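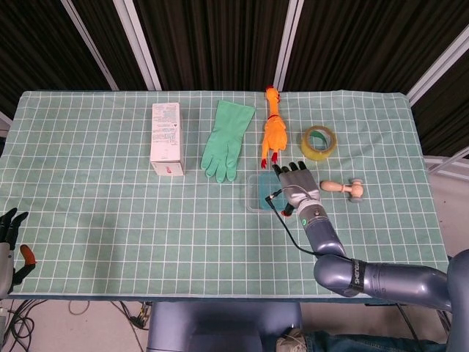
## The Drawer Audit

Most household drawers fail on friction. A rubber glove grips whatever lies under it, and a roll of packing tape picks up grit along both edges - store it on its side in a closed bag. Nurhan Türkmen, who plans storage for rental apartments at Lekport, sorts by material first and by use second.

Rubber goes together, toys included, away from sunlight. A squeaky chicken ages much as a glove does: the surface turns tacky, then cracks. Small hammers go handle first, heads at the back. Printed cardboard boxes keep their labels facing up.

Türkmen allows 2 drawers per kitchen and some 5 minutes for each. Clear tubs take whatever is left.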